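I have been in a band for 13 years, if you count the two when we were only a name and a group text. The name is Alteck. It came off a box of floor tile, and we have been asked about its meaning in exactly one interview, by a college station, where I panicked and said it was Finnish.

In August we finally put out a second record. We made it at Mident, a studio over a dry cleaner, where you learn to cut vocals between runs of the press. Soledad Alcantara plays bass and also owns the van, so in any dispute over the running order she wins. She wanted the Dvorak song first. It has nothing to do with Dvorak. It was called that on the hard drive and by the time we had a real title everyone hated the real title.

We pressed 900 copies. I would like to say I argued for fewer. My spare room now has a very solid wall of cardboard along one side, and my sister sleeps at a motel when she visits.

The release show was at the Preveris, second of four bands. We had 30 minutes, which became 22 when the first band found out their drummer's parents had driven in. Dehua Yao mixed us from the bar with a tablet in one hand and a plate of fries in the other, and it was the best we've ever sounded. I've been thinking about what that says about the other nights. 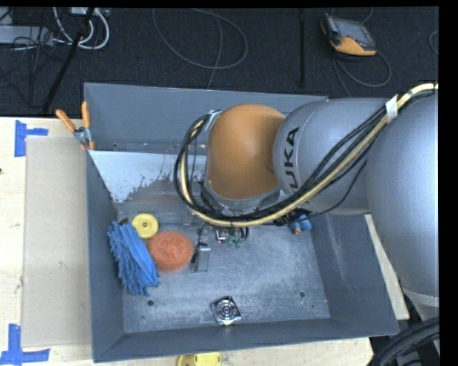
We sold 11 records. Two went to the drummer's parents, who were lovely. A man in a fishing vest told me we reminded him of a band he used to like, and then couldn't think of who, and he followed me out to the van still working on it.

Anyway, we're writing again. Soledad has a riff in seven that I can play at half speed if I don't look at her.

Print this post | E-mail this post

3 comments

tapehiss: Was the fishing vest guy tall? I think he's at every show in this county.

Marla K.: Bought one! Side B has a little pop near the end of track two, is that the dry cleaner?

Dehua: They were onion rings.

Contact | Copyright the author, all rights reserved | Back to top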